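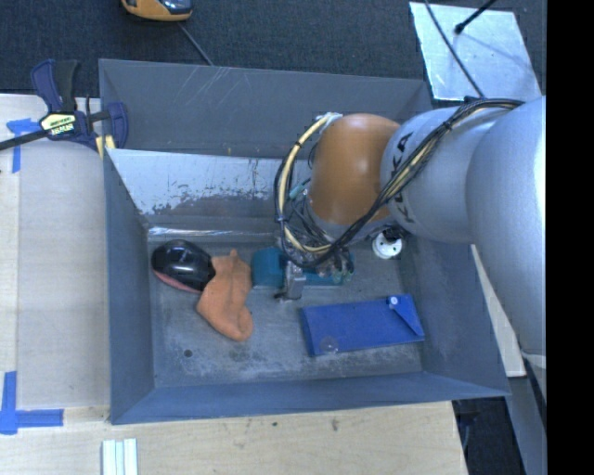
A KUKA arm reaches into the picking bin at the Furnival lab.

I've sat through a lot of robot demos, and most of them go the same way: a nice shiny box goes from one table to another nice shiny table and everybody claps. So when the group at Furnival asked me over in May to look at their new picking results, I wasn't expecting to stay past lunch. I left at 6:40 in the evening.

The project is called Jestau, and it goes after one of those problems that sounds silly until you try it. You have a bin of mixed stuff, hard things and floppy things lying up against each other, and you want the arm to take out one item without dragging its neighbor along. Think of a bright blue pouch with a button on its flap, or something orange and sock-like squeezed in between two other items. Cloth folds, it catches, it hides where it ends. Cameras hate that (so do I, on laundry day).

Leopold Ortner, who runs the project, told me the old version of their software picked a spot from one look and went for it. The new one does what he calls a "nudge and ask." The arm gives an item a small push, looks again, and works out what moved together and what stayed behind. If two things shift as one, the software treats them as tangled and tries a different side. That's pretty much the whole trick, and I love it, it's what I do with my own junk drawer!

Now the numbers. The team ran 544 pick attempts on items the system had never seen during training, and 533 of them ended with one single item lifted clear of the bin. With the old one-look method, on the same set of items and the same number of tries, they had 41 misses. Ortner was quick to say that a test bin is kinder than a warehouse, and that the items were laid in by hand, fairly spread out. Deep piles come next, and he didn't want to guess how those will go.

There's a cost too, and it's time. Each nudge adds almost 7 seconds to a pick, and on a busy packing line that's forever. The group thinks they can skip the nudge when the software is already sure, say with a hard, round item sitting by itself, and save it for cloth and soft pouches. They're testing that now. I watched a bunch of those runs and you do find yourself leaning in, quietly rooting for the gripper.

Two companies are already following along. Zindusano, which sorts returned clothing, wants to try the method on its own mixed bins, and Sanex, a parts supplier for packing lines, is helping with the gripper fingers. Neither has signed up to buy anything yet.

The Jestau team plans to put the software and the full list of test items online once the write-up is done. I've asked to come back for the deep piles.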